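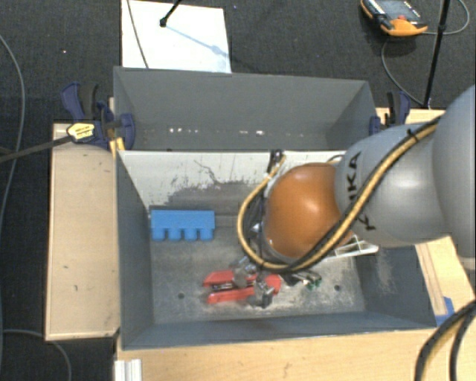 Plundis Lodging Listings: Data Card

Overview

Plundis is a table of small inns, guesthouses and bed-and-breakfasts, one row per property. There are 1,981 rows in the current release. Hotels that belong to a chain are left out, and so are campgrounds and private homes rented whole.

The text in the description column was written by the owners or by whoever runs their website. We have not edited it for spelling or tone.

Files

listings.csv: the main table, UTF-8, comma separated, with a header row
rates.csv: nightly rates by property and season
amenities.csv: one row per property and amenity
regions.csv: region codes and their full names

All four files join on property_id except regions.csv, which joins on region_code.

Main columns in listings.csv

property_id: text. Keep it as text when you load the file, or the leading zeros will be lost.
name: name of the property as it appears on its own website
region_code: three letters
rooms: number of guest rooms. Cabins on the same lot count as rooms.
open_from, open_to: month names. Both are blank if the place is open all year.
breakfast: yes, no, or extra (served but charged separately)
pets: yes, no, or ask
nearest_road: the highway or scenic road the owner gives in their directions
description: free text, up to a few paragraphs

Where the data comes from

Most rows come from the Elgate lodging directory, which owners update themselves. Rows for the Vultitau valley were added later from the Yüksel booking guide, a printed booklet that we typed in by hand. These can be told apart by the source column (E or Y). The Y rows have no photos or web address, and their descriptions are shorter.

Rates

Rates are for two adults in the cheapest room with a private bath, before tax. Low season runs November through April, high season May through October. Where an owner gave a range, we kept the lower figure. 52 properties list no rate at all and have no row in rates.csv.

Known problems

Twenty inns in Elgate changed hands during collection and may show the old name together with the new phone number.

Room counts in the Y rows sometimes include the owner's apartment.

Distances in the descriptions are the owner's own. "Five minutes from the lake" may mean by car or on foot, and we did not check.

A rating column existed in the first release. It mixed two scales and has been dropped. Scripts that expect 33 columns in listings.csv will need to be changed.

Updates

A new release comes out each July. Property IDs stay the same from one release to the next, and closed properties are moved to a separate file with the month of closing if we know it.

License

Free to use for research and teaching with credit to Plundis. Descriptions remain the property of the inns, so please ask the owner before reprinting one in full.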